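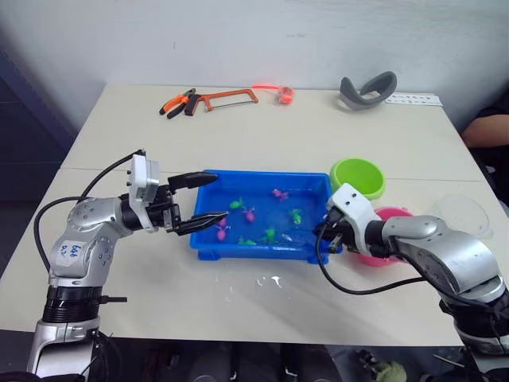
Print this release | E-mail this release

Simel Opens Orders for the Wudura Two-Arm Practice Kit, With a Water Play Set Included

May 21, 2021

Simel, the small robotics maker behind the Sarıgül line of bench tools, is very happy to announce that orders are open for Wudura, a two-arm tabletop kit made for classrooms, college labs and the sort of patient hobbyist who keeps a robot going in the spare room (we know there are a lot of you, and we read every letter you send!). The kit comes with 2 matched arms, 2 grippers with long fingers, the cables, the mounting hardware and the Eltavine software, which lets a person guide the arms through a job and save each run for later study.

Wudura has been a long time in the making, and it grew out of a question we kept hearing from teachers. They had no trouble finding a robot arm that could lift a block and set it down again. What they wanted was a reason for students to stay at the bench for a whole afternoon, and blocks, bless them, run out of surprises fairly quickly. A toy that floats is another matter. Touch it a little too hard and off it goes toward the far rim, and the student has to think again about where the fingers should come in, and how fast.

So the first activity in the Wudura workbook is a water sorting job. A shallow blue tray with a thin layer of water goes in the middle of the table, between the two arms, with small toy sea creatures in pink and green, some afloat and some resting on the bottom. Bowls stand to one side, a lime-green one and a pink one among them, along with a clear one that is surprisingly easy to lose against a white tabletop. Students decide for themselves which creature belongs in which bowl, and whether one arm does the picking or the two of them share the work. One arm can wait above the edge of the tray with its fingers open while the other reaches down into the water, and working out whose turn it is makes for some lively talk.

"I wanted something that would make people lean in," said Kevser Ateş, who leads product design at Simel. "When I was a student I learned the most from the jobs that looked easy and then weren't. Picking a little toy out of a tray of water looks like nothing at all, and then you try it with a gripper, and you find yourself talking to a squid. We have had grown engineers in our workshop pleading with a squid! That's the feeling I hoped we could put in a box."

The clear bowl and the see-through toy in the set are there on purpose, Ateş added. Pale and transparent things are hard for a camera to pick out, and so are toys lying under water when there is light playing on the surface. A class that has already sorted the bright colors can move on to the see-through toy and compare notes on how the arms got along with it.

Setting up takes a pair of ordinary tables and a little elbow room. We suggest pushing two tables together so that there is space for the tray and bowls up front and your hand tools toward the back, and mounting the arms at the near corners where they can both reach the middle. Leave plenty of slack in the cables so they can follow the arms around. Do keep a towel handy, and please wipe up drips on the tabletop between runs. The gripper fingers supplied with the water set may be dipped in shallow water, but the white housings behind them, the wrists and the cables should be kept above the surface at all times. The workbook shows the safe depth with a picture on its opening page, and we would be grateful if every new student looked at it before filling the tray.

Eltavine, the software side of the kit, has had just as much care put into it. Each saved run can be played back, given a name and set side by side with another, so a teacher can show a class two ways of reaching for the same toy. Our own team has put together 1,532 sample runs of the water sorting job, and these are included with every kit at no extra charge. They cover good grabs, clumsy grabs and a fair number of near misses, and we have left the misses in, as our early users asked us to.

The Wudura kit is priced at $3,000 for the full two-arm set. Schools that already own a pair of Simel arms can buy the water play set, the long gripper fingers and a year of Eltavine together for $1,000. Both can be ordered directly from Simel beginning in May, and the workbook may be requested ahead of time by any teacher who would like to read it through before deciding.

Simel will also be holding online open hours for new owners and for people who are still making up their minds. Bring your questions about tables, trays, lesson plans or anything else, and someone from the design group, very often Kevser Ateş herself, will be glad to sit and talk them over with you.

About Simel

Simel designs and builds small robot arms, grippers and bench tools for teaching and research. Its products include the Sarıgül bench tools, the Eltavine software and now the Wudura two-arm kit.

Contact: Simel Press Desk | Copyright 2021 Simel. All rights reserved. | Back to top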